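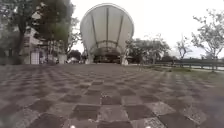 The Button Tin

My grandmother left me a button tin and a phone number. The lawyer in Gendthorpe handed me both in a padded envelope, and he looked a little sorry for me, as if he thought I'd been hoping for the house. (I had been hoping for the house. My cousin got the house.)

The phone number was written on the back of a bus schedule in her square, bossy handwriting. No name, only the number and underneath it the words "ask for the blue one." I stuck it on my fridge with a magnet shaped like a lemon and there it stayed for most of July, while I went to work and came home and ate toast and thought, I'll call tomorrow.

You have to understand that Gran was not a mysterious person. She told you everything! She told you what she paid for her shoes and what the doctor said about her knee and which of your boyfriends she had never liked, in order. If there was a blue one, whatever it was, I should have heard about it at least twice a week for my entire life.

So one night I'd had a glass of wine and a bad day and I dialed it. It rang forever. Then a woman picked up and said, "Makokha Tailoring, we're closed."

"Oh," I said. "Sorry. I was told to ask for the blue one."

There was such a long silence that I checked the screen to see if she'd hung up.

"You're late," she said. "You're the granddaughter? You sound like her. Come on Beatrice's day. I'm Beatrice. That's any day, I own the place. Come before six."

And then she did hang up.

Makokha Tailoring was in Tukbridge, two trains and a bus away, and I'd never been there in my life. As far as I knew neither had Gran. I packed a sandwich and the button tin, because it seemed rude to leave it behind, and I sat by the window and went through it. I'd played with those buttons as a kid, so I knew nearly all of them. The brass ones with anchors. The huge green one off a coat she swore made her look like a sofa. And down at the bottom, in a twist of tissue paper I'd never been allowed to open, 12 small blue glass ones, the color of a gas flame.

Well! I was pretty pleased with myself. Ask for the blue one. I was practically a detective by the time we pulled in.

I had an hour to kill before I dared show my face, so I walked. I walked from the station up to the big square and did one whole lap of it, rehearsing what I'd say. Hello, I'm here about some buttons. Hello, did you know my grandmother? Hello, was she in trouble? 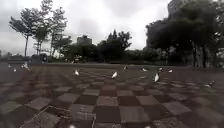

None of it sounded right out loud, and a man on a bench had started to look at me, so I gave up and ate the sandwich. Then I went and found the shop. It was number 228, on a street with a key cutter and a place that sold nothing but lampshades, and the bell over the door had a sock tied around it.

"I hate that bell," said Beatrice Mugo, before I could say anything. She was tiny and very old and had pins stuck all down the front of her cardigan. "Did you bring them?"

I put the tin on the counter. She didn't go digging around the way I would have. She tipped the whole thing out, spread the buttons flat with her palm, and picked up the tissue as if she'd put it away herself that morning.

"She paid me in installments," she said. "Every month. A postal order from Haline, then from Gendthorpe when she moved. I told her after the first year, Edie, it's paid for, come and get it. She said she'd come when she had somewhere to wear it."

"Wear what?"

Beatrice went into the back. I could hear hangers scraping, and a box being dragged, and some swearing. She came out with a long paper bag over her arm, and pinned to it was a ticket, gone brown, number 2223.

It was a dress. It was blue, obviously, and it had a square neck and a skirt with so much fabric in it that it took both of us to get it out of the bag. All the way down the back was a row of little loops, with nothing to go in them.

"She wanted to bring her own buttons," said Beatrice. "They were her mother's. She was going to bring them to the last fitting."

I asked when the last fitting was supposed to be, and she told me, and I did the math. My mother would have been six weeks old.

I don't know what my face did, but Beatrice pulled out a chair for me and went off to make tea. While the kettle was going she told me about the dance hall, and the band, and the girl my grandmother had been, who could waltz backward in heels and once danced a pair of shoes right through. I kept saying, "Gran did?" like an idiot. The woman I knew wouldn't get up for the slow ones at weddings. She said her knee hurt. She'd been saying it since before I was born.

"Stand up," said Beatrice, when I'd finished my tea. "Arms out."
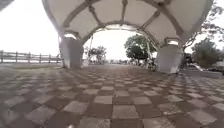 "Oh, no," I said. "No, it won't fit me. I'm not – I've got hips."

"So did she. Arms out."

She sewed the buttons on while I stood there in my socks, which took ages, and she wouldn't let me talk because it made me wobble. It was tight under the arms and an inch too short, and she said a rude word about the hem and unpicked it, and there was extra fabric folded up inside. She'd left it there on purpose, she said. People grow.

It was nearly dark by the time she was done. I got out my wallet and she slapped my hand, hard, with the tape measure.

"Where are you going to wear it?" she said.

I told her I didn't really go anywhere. I said I had a cousin's birthday coming up but it was a barbecue.

Beatrice took the pins out of her cardigan one at a time and stuck them back in the cushion. Then she went over to the radio on the windowsill and started hunting through the stations, past the news and the soccer and somebody selling carpets, until she found something in three-four time.

"You lead," she said. "I've got a bad knee."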